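Rantala-Korpus: Transkripte politischer Radiogespräche

14.01.2022
Von der Redaktion Sekidia

Der Rantala-Korpus enthält Transkripte der Gesprächssendung "Eledness", ausgestrahlt vom Lokalsender Birkville. Gegenstand der Sendung sind Wahlkämpfe, Gesetzgebung und politische Satire. Version 4 umfasst 160 Folgen. Audiodateien sind nicht Teil der Veröffentlichung.
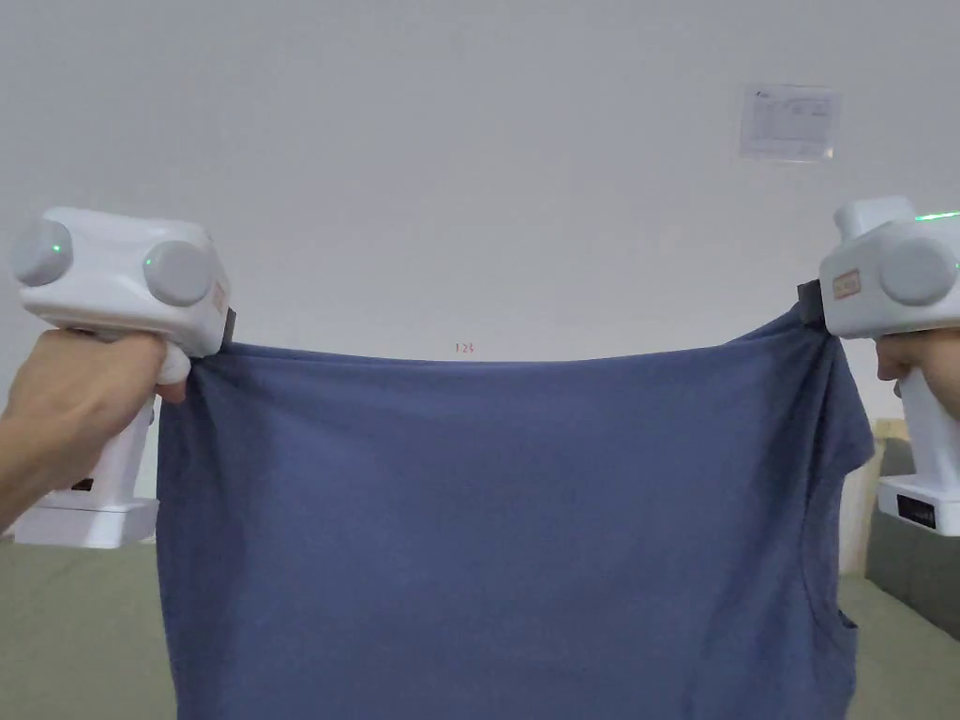 Blaugraues T-Shirt, zwischen zwei weißen Handgreifern gespannt

Aufbau

Jede Folge liegt als eigene Textdatei in UTF-8 vor. Die Datei meta.tsv enthält pro Folge eine Zeile mit Folgenkennung, Sendemonat, Themenfeld, Dauer und Transkriptionsstand. Das Themenfeld ist Pflicht, mehrere Werte werden mit Semikolon getrennt. Vorgespräche und Programmhinweise wurden entfernt. Musikeinspielungen sind mit [MUSIK] markiert, unverständliche Stellen mit [UNV].

Sprecher sind durchgehend pseudonymisiert. M steht für die Moderation, G1 bis G4 für Gäste in der Reihenfolge ihrer ersten Wortmeldung. Die Kürzel gelten nur innerhalb einer Folge und dürfen nicht folgenübergreifend verknüpft werden.

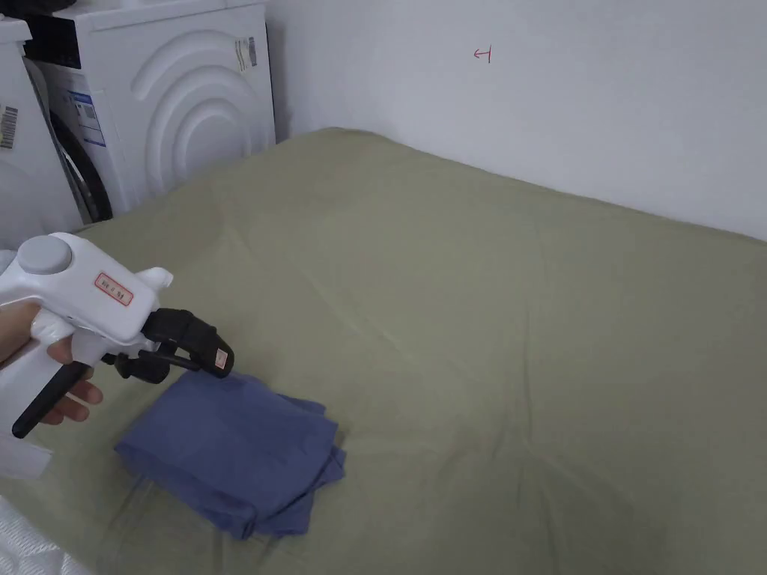
Sind Anrufe aus der Hörerschaft enthalten?
Anrufe wurden vor der Veröffentlichung entfernt und durch die Marke [ANRUF] ersetzt, da für sie keine Einwilligung vorliegt.

Transkription

Die Rohfassung wurde maschinell erstellt und anschließend von Hand korrigiert. Etwa 17 Prozent der Folgen haben bisher nur einen Korrekturdurchgang, erkennbar am Stand "k1" in meta.tsv. Bei Satirebeiträgen bleibt Dialektfärbung erhalten, in den übrigen Teilen ist die Schreibung normalisiert. Zitate aus Gesetzestexten wurden nicht gegen die Quelle geprüft - abweichender Wortlaut stammt in der Regel aus der Sendung selbst.

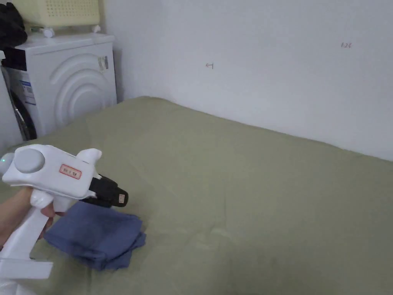
Überlappende Rede wird mit Schrägstrichen eingefasst. Die Zuordnung ist dort unsicher und sollte bei Auswertungen nach Redeanteil ausgeschlossen werden. Zeitmarken stehen am Absatzanfang, sekundengenau, ohne Millisekunden.

Bekannte Einschränkungen

Die Auswahl ist nicht repräsentativ. Kommunalpolitik ist schwach vertreten, Folgen aus Wahljahren überwiegen. Für den Monat Juli fehlen wegen der Sommerpause fast alle Sendungen. Ironie ist nicht annotiert. 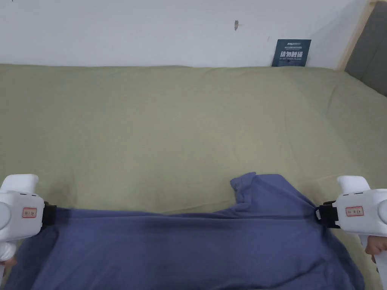
Eine Annotation der Satirepassagen ist für die nächste Version vorgesehen. Bis dahin liefern Sentiment-Modelle auf diesen Passagen unbrauchbare Werte - Filter über das Themenfeld "satire" setzen.

Nutzung

Frei für Forschung und Lehre. Weitergabe nur unverändert und mit dieser Datei. Zitierweise: Sekidia, Rantala-Korpus, Version 4. Fehlermeldungen bitte mit Folgenkennung und Zeitmarke einreichen.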